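From: Ximena Lucero
To: kitchen-kits list
Date: October 6, 2023
Subject: Re: [kitchen-kits] What goes in the big bin

Domingo Ulloa wrote:

> Hi all,
>
> I went through the Skitton bin last night before sending it on and I have
> some questions. The list taped inside the lid is from March and it doesn't
> match what is in there anymore. There's a colander that isn't on it, and
> the saucepan that is on it is gone. Ivana says the saucepan went to
> Partington by mistake and they like it, so I guess it stays there.
>
> Other things:
>
> 1. Do we want full-size pans in a kit for four year olds? Gervasio had one
> land on his foot when he was unpacking and he is not four.
>
> 2. The toy food is getting mixed up between kits. I found half a felt
> sandwich in with the measuring cups.
>
> 3. Is the ketchup supposed to be there? It looks like something that fell
> in from somebody's lunch.
>
> 4. Who washes things, us or the people who borrow it?
>
> I can do a new list if somebody tells me what the rules are.
>
> Domingo

Domingo, thanks for going through it. I had the bin on the table today, so I'll take these in order. Anybody who disagrees, please say so on the list and not to me in the parking lot.

On the pans. I would keep them. Both of the black ones are real pans and they are big, but that is what the kids go for first. We had the small tin set in the kit for most of a year and it came back looking new. With the big ones the teachers at Skitton told Renata that the kids use two hands and one of them holds the handle while another one stirs. I do agree they should not be on top. When I pack it I put the pans flat on the bottom, one inside the other with a dish towel between, and everything else goes in over them. If they go in last they slide out first, and I think that's what happened to Gervasio. Sorry about the foot.

The green slotted spatula goes with the pans. Please don't put it in with the small utensils. The handle is too long for the Akutent box and people have been bending the lid to get it shut. It can lie on the diagonal in the bin.

The colander was my addition and I forgot to put it on the list. It's the big oval one, mint green, with the tab at one end. I bought it to replace the wire strainer, which had a loose end that caught on sleeves. It also solves a packing problem: the small food can ride in it, and then you can lift all the food out in one go. The holes are small enough that nothing we have falls through. I would like to keep it in the kit even if we change everything else.

Toy food. I think the mixing up happens at cleanup time, when two kits are out in the same room. We can't do much about that except make each kit's food different enough that a person can tell. For this one I'd keep it to fruit, so the strawberries, the banana, and the small green one from the fruit bag. No felt in this bin at all. If you find felt, it belongs to the sandwich kit, and Renata has that one until the end of the month. The two strawberries are not quite the same size and somebody asked me last spring whether one was from another set. Leave them both in. The kids sort them into big and little, and I'd rather have that than a matched pair.

I looked at the Fladine fruit set online because Ivana suggested it. It's nice, but it is 40 dollars and most of it is fruit we already have. I would sooner spend the money on a second plate. We only have the lavender one in this kit now, and if there's one plate there is one customer, and everybody else stands in line for dinner.

The ketchup. Yes, it is supposed to be there. I know how it looks. It has been in the kit longer than I have and it gets asked for by name. At Partington they had a little boy who would not play at any station that didn't have it. Please put it on the new list under "pretend groceries" so that it doesn't get thrown out by someone being helpful. The red bottle with the white cap, if anyone is checking. I'd write "ketchup, 1" and leave it at that.

The teal measuring cup stays too. It's the round one with the short spout. I think we should put it with the colander on the list and not with the utensils, for the same reason you found half a sandwich in with the cups. People see a cup and put things in it. If it goes in upside down on top of the food that doesn't happen.

Washing. This has never been written down and it should be. What I have been telling people is that borrowers wipe things down before they return the bin, and then whoever receives it washes everything in hot soapy water before it goes out again. That means two rounds, but the wipe at the other end is mostly so that nothing sits in the bin sticky over a weekend. The pans dry slowly around the handle, so leave them out overnight. The colander can go in the top rack at my house and has done fine. I haven't tried the plate in the dishwasher and I'd do it by hand.

If you are making a new list, could you do it in two parts? One for the bottom of the bin and one for the top, in the order things go in. The one from March is alphabetical and that's no use to someone kneeling on the floor with a lid in one hand. Something like this:

Bottom: both black pans, towel between them. Spatula on the diagonal. Plate flat on the towel.

Top: colander with all the fruit in it. Measuring cup upside down over the fruit. Ketchup standing in the corner next to the colander.

That's the whole kit. It is less than what is on the old list and I think it's about right. When we had more in it, the bin was too heavy for one person -- Gervasio can confirm -- and half of it never got played with.

One more thing, for Ivana. If Partington wants to keep the saucepan that is fine by me, but then could they send back the wooden spoons? Those were never meant to travel with it.

I'll have the bin here through the end of next week if someone wants to come by and look before the list is final. Otherwise I'll pack it the way I wrote it out and Domingo can pick it up from the porch. I'll leave the lid unclipped so you can tape the new list in.

Ximena
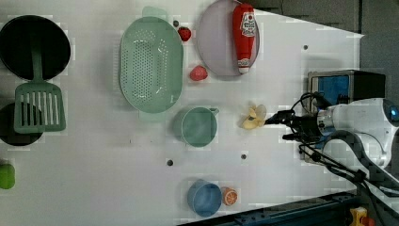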